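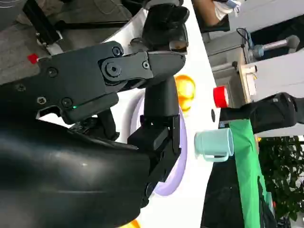

The samples from Plandus came in a padded envelope with no letter inside. Graciela Garrido slit the tape with her thumbnail and laid the panels on the bench under the lamp.

"Which ones are these?" Renato Insaurralde asked.

"The new coating. The one Clukier wants for the phone."

He put his coat over the chair and came to look. Clukier had bought its screens from Mollah for years, and Mollah's price had gone up in March. Since then the buyers had been ringing Plandus every week.

Graciela plugged in the first panel and set it to plain grey. It came up evenly. She tried the second, which had a yellow patch in one corner, and put it to one side.

"How many have they promised?"

"They say 2,000 by the end of the month."

"And how many do we need?"

"2,982 for the first shops. You wrote the order, Renato."

He had. He had also told the people upstairs that the Genus would have its screen settled before the holiday, and the holiday had been and gone. He picked up the yellow one and turned it over. The batch number on the back was 41.

"Forty-one's an old batch," he said. "They stopped that line."

"They told us they stopped it."

She went on through the rest. Two more had the patch, always in the same corner. She wrote it all down in pencil and then typed it into the form, and it took her most of the afternoon. Renato made tea and let his go cold.

At five he rang Plandus. A man he didn't know said everyone had gone home. He rang Mollah next, and a woman answered at once.

"I wondered when you'd call," she said.

"Is the price the same?"

"It's up nine per cent."

He looked across at Graciela. She had her coat on already and was waiting by the door with the form in her hand, for him to sign.

"Hold on a moment," he said into the phone, and felt in his pocket for a pen.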